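February, early, before six

Finished the second draft of Imlow last night at 624 pages. It's too long for a first book in a series and I know it. The publisher's guide at Charvát says they'd like space novels a good deal shorter, so something has to go, and I think it's the whole middle section on the moon Dredel.

Reread that section over breakfast. Eleven chapters of Captain Zimance waiting for the colony council to decide whether to thaw the second lot of sleepers. I liked writing the council. I don't like reading it. The vote happens in chapter 20 and could happen in chapter 12 with very little lost. The trouble is the bit where she learns the ship's log has been altered, and I can't see where else that goes.

Sent the chapters to the writing group at noon and made a pot of tea.

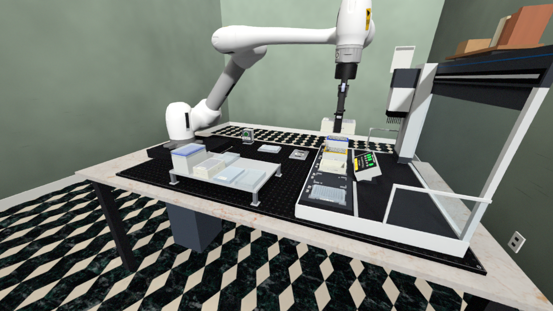
Fadime Yaman wrote back that the council could go but the log had to stay, and that she'd have Zimance find it while the vote was still being counted. She also asked why everyone on Dredel speaks the same language after 100 years apart from the ship. I haven't got an answer. I had one in the first draft and cut it.

Umut Dağdelen's notes came later and were mostly spelling. He's marked "harbour" without the u in four places, left over from when I was trying the American market. He thinks the title is fine. Fadime thinks it sounds like a brand of mattress.

Went for a walk down to the creek and back. Decided the sleepers should wake before the vote, by accident, a few of them, so the council is arguing about people who are already up and wanting breakfast. That gets rid of six chapters and the log can be found by one of the sleepers instead. It means rewriting her brother, who is currently dead.
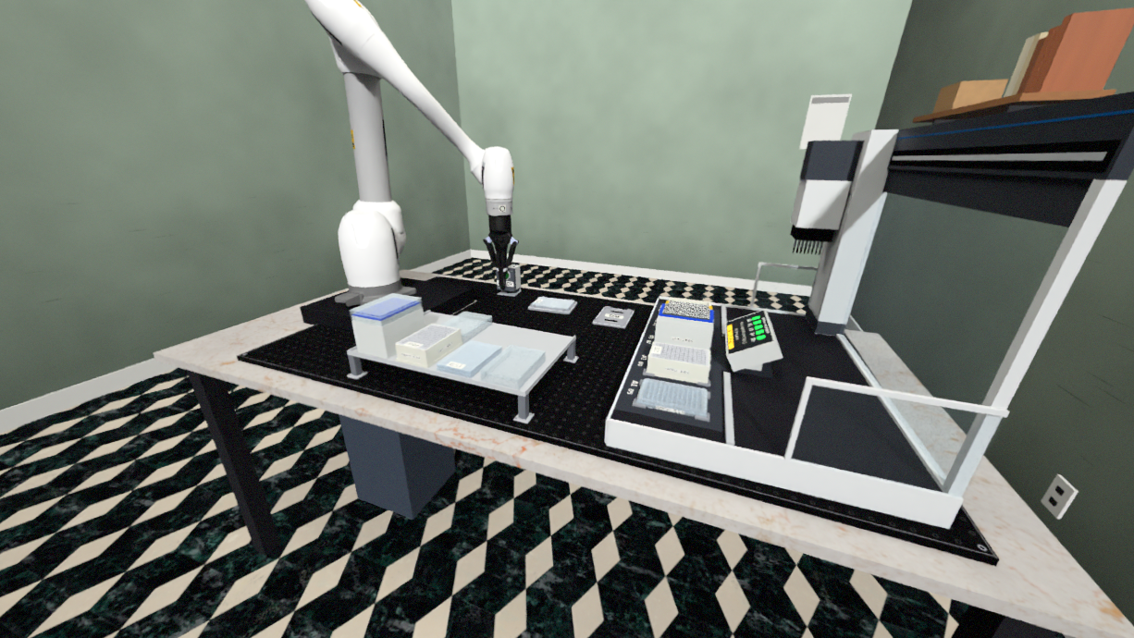
Robot arm and breadboard on the marble-topped table.

Rewrote the waking scene after tea. Two pages kept, the rest binned. The brother is alive as of page 211 and doesn't have a name yet. Tomorrow I'll go through the old chapter list and cross out what's gone, then ring Fadime about the language problem.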